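Tralalen Disassembly Cell: Set-up and Recording Guide

Section 4. Recording a teardown trial on a desktop PC

4.1 Purpose

This section covers the desktop computer task used in the Pestholm study. The study measures how well a policy trained on operator demonstrations transfers between computer cases of different layouts. Each trial covers three part types: the hard disk drive in its carrier, the memory module and the CPU. A part counts as placed when it rests in its holder on the fixture and the gripper has released it.

Read Section 3 (arm start-up and stop circuits) before starting. The steps below assume that the arm is homed and that both camera streams, fixed and wrist, are visible on the recording station.

4.2 Before you start

1. Disconnect the computer from line power. Wait 2 minutes before opening the case.

2. Remove the side panel and lay the tower on its side on the slatted table, with the open side facing up.

3. Put the fixture to the left of the computer as seen by the fixed camera. Leave enough space between the fixture and the case for the gripper to open fully.

4. Check that the power and data cables are disconnected from the drive to be handled. Cable removal is not part of this task and is not scored.

5. Open the CPU retention bracket by hand. The bracket is scored separately in Section 5.

6. Move loose cables away from the drive cage opening. Cables may cross the open area of the case but must not lie over the release tab of a carrier.

CAUTION: Metal edges inside the case are sharp. Wear cut-resistant gloves when moving cables, and take them off before handling the CPU.

CAUTION: Keep hands out of the case whenever the arm is enabled. If the case must be steadied or moved, press the stop button first.

4.3 Camera check

Both streams are saved with every trial. The fixed camera must cover the case, the fixture and the path between them. The wrist camera must have a clear view of the part being approached. Some of the gripper may appear at the bottom of the wrist view, depending on the mount angle.

1. Start the Bunnag recorder and load the profile "desktop".

2. Move the arm to the observation pose and confirm that the fixed view is in focus at the near edge of the case.

3. Lower the wrist over the drive cage. The blue plastic on the carrier should be easy to tell apart from the surrounding metal. If it is washed out, reduce exposure one step and check again.

4. Compare the two streams with the views below. Case models differ, so match the coverage and not the board layout.

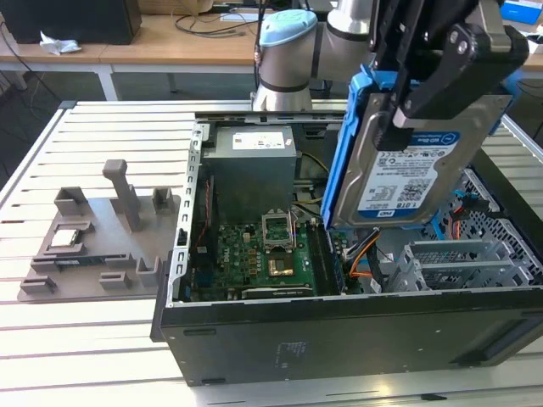
Fixed camera. Drive and carrier held over the drive cage.
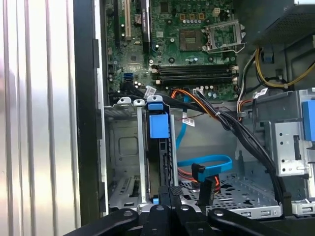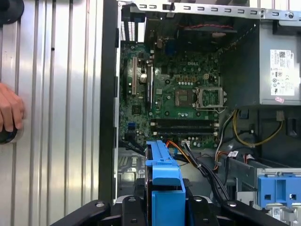
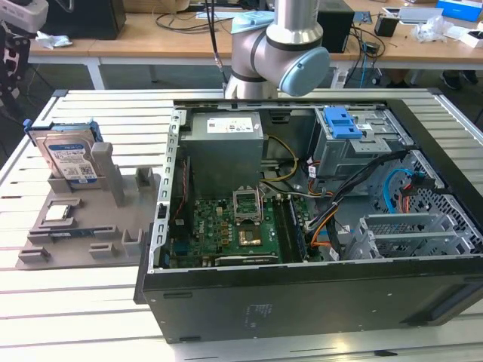 4.4 Recording a trial

1. Enter the case ID and the operator code. The recorder will not start if either field is blank.

2. Select the starting state. "Removal" starts with the parts in the case. "Return" starts with the parts in the fixture. Both use the same holders.

3. Press Record, then enable the arm. Events logged before recording begins are dropped from the file.

4. For a removal trial, approach the drive carrier from above with the fingers open. Close on the blue plastic and lift straight up until the drive is clear of the cage.

5. Carry the drive over the near edge of the case to the fixture. Do not pass over the CPU socket. Lower the drive upright into its holder and open the fingers.

6. Repeat for the memory module. Hold it by the long edge and lay it in the long slot of the fixture.

7. Repeat for the CPU. Set it in the shallow recess.

8. Return the arm to the observation pose and press Stop. Choose a result code for each part: placed, dropped, not reached, or aborted.

For a return trial, run steps 4 to 7 in reverse order. The drive goes back last.

NOTE: If a part is dropped, do not pick it up by hand until recording has stopped. A hand entering the view while the arm is moving makes the trial invalid for training, though it is kept for the failure count.

NOTE: The force threshold is set to 40 N for the drive and is lower for the other two parts. Do not raise the threshold to free a stuck carrier. Stop, release the tab by hand, and log the trial as aborted.

4.5 Trial counts and data split

The full set for one case is 200 demonstrations. In the first Pestholm run, 169 of these passed review and were used for training. The remainder were excluded for missing wrist data or for result codes that did not match the video.

Split by case ID, never by trial. Trials from one case share cable positions and lighting, and a split by trial raises the measured success rate without any gain on a new case. Keep at least one case out of training altogether.

Report success per part. A combined rate hides the CPU result, which has been the weakest of the three in every run so far.

4.6 Common faults

Drive tilts in the fingers during lift
The grasp is too close to one end of the carrier. Reopen, center the fingers and lift again. Record the regrasp with the marker key.

Wrist stream freezes during transfer
Check the cable clip at the last joint. Restart the recorder before the next trial. The frozen trial cannot be repaired.

Part does not seat in the fixture
The fixture has moved. Run the Pekar calibration from the Tools menu and repeat the camera check in 4.3.

Arm stops above the case
The path planner has read a raised cable as an obstacle. Disable the arm, press the cable down, and restart from the observation pose.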